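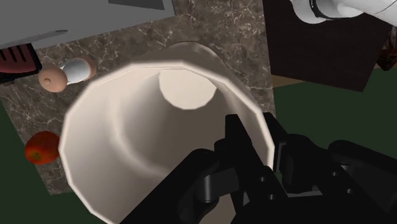 Drekitz Kitchens – Automation Working Group
Minutes, 2025-04-01, Galbraith site

1. Previous minutes
Accepted without change.

2. Bowl handling
Callen reported on simulated grasps at the rim. Nearly 300 runs completed. Grip with one finger inside the bowl to remain the default. Clearance to other items on the counter still to be specified.

3. Rostering
Bench staff on the 7 am start asked who clears a stopped cell. Agreed: the shift lead, after 2 supervised sessions. Position descriptions to be revised before October. No reduction in hours is proposed – lifting and stacking time moves to prep and checking.

4. Training
Surkel to quote for 20 places. Labour rep asked that sessions be paid and held in ordinary hours. Agreed.

5. Other business
Break room relocation deferred.

Meeting closed.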